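Home | Local | Business | Schools | Events

Old Zirkwood Hall Opens Its Upper Floor to Working Groups

3 min read | 72 shares | 14 comments

If you have walked past Zirkwood Hall on a weekday this past month and wondered why there were so many people going in with backpacks and coming out looking for lunch, the answer is upstairs. The upper level, which had been shut up for longer than most of us care to remember, reopened in March as shared work space, and by all accounts it has been busy from the very first morning.

Lerato Masilela, who manages the building for Skustero, met us at the front door a little after 9 a.m. with a ring of keys in one hand and a cup of tea in the other, and was kind enough to spend most of the morning showing us around. She has been with the project since the days when the upstairs was full of old stage curtains and folding chairs (a good many of those chairs, she tells us, went to the school on Jacobs Street, where they are being put to fine use at concerts).

"People remember this place for dances and flower shows, and they still come in and tell me where they met their husband," she said. "I wanted them to be able to come in and find it alive again. A bit noisy is fine by me!"

The main hall on the ground level is still the main hall, and can still be hired for weddings, meetings and the spring plant sale. The new part is the upper floor, 1,318 square feet of it, with tables and office chairs set out so that a group can take one corner for a morning or the whole level for a week. A railing runs along the open side, so anybody working up there can look out over the hall, and the light is lovely. We stayed much longer than we had planned to, and it was no hardship at all.

Skilix, the firm that handled the refit, kept the work going through a long wet winter and finished a few days before the doors opened. The biggest job was the floor, Ms. Masilela said, with the wiring a close second. Anyone who ever tried to plug in a coffee urn and a record player at the same time in the old days will be glad to hear that the wiring is all new.

Bookings have come in faster than expected. By the time of our visit 451 people had signed in at the upstairs desk, and the level was in full swing while we were there, with folks at work up top and others down in the hall going about their own business.
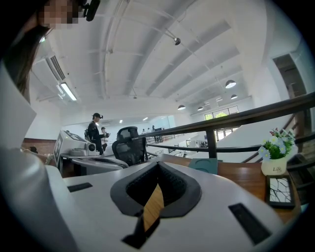

The upper level at Zirkwood Hall, with the open hall beyond the railing.

Groups from the neighborhood pay a lower rate than outside firms, and students can ask at the desk about free mornings. Ms. Masilela would also dearly like to hear from anyone with old photographs of the building, as she hopes to hang some of them along the stairs before summer. She has a handful so far, mostly of dances, and one of a very large pumpkin.

The upper floor is open from 8 a.m. to 6 p.m. A flyer with rates and a floor plan has been printed, 700 copies in all, and can be picked up at the library or from the rack just inside the front door.

14 comments | Share this story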